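Guvville Sessions — notes and track data
January — Sharada Joseph

This folder holds the set lists and song notes for Dellov, the surf and country band Nektarios Drakos led out of Guvville. The main file, tracks.csv, has 1,962 rows, one per song played.

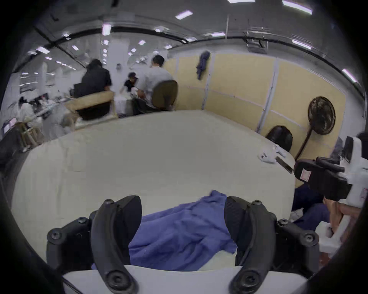 Blue cloth on the white worktable.

Columns are title, key, lead singer, venue and source. Source is 2 for a tape I heard myself and 1 for a written list only. Six shows at the Prallard have no singer listed — leave those blank.
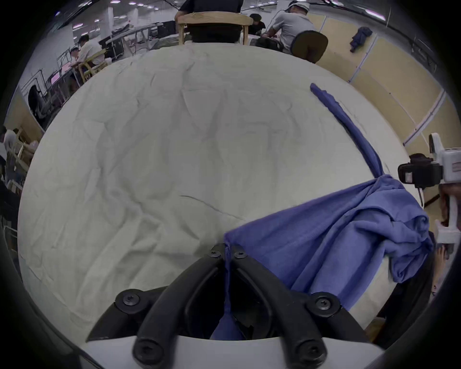

The nine songs from the Sfakianakis single and EP sessions are in studio.csv, with alternate takes on their own rows. Spellings follow the record labels, even where Nektarios spelled them differently on stage.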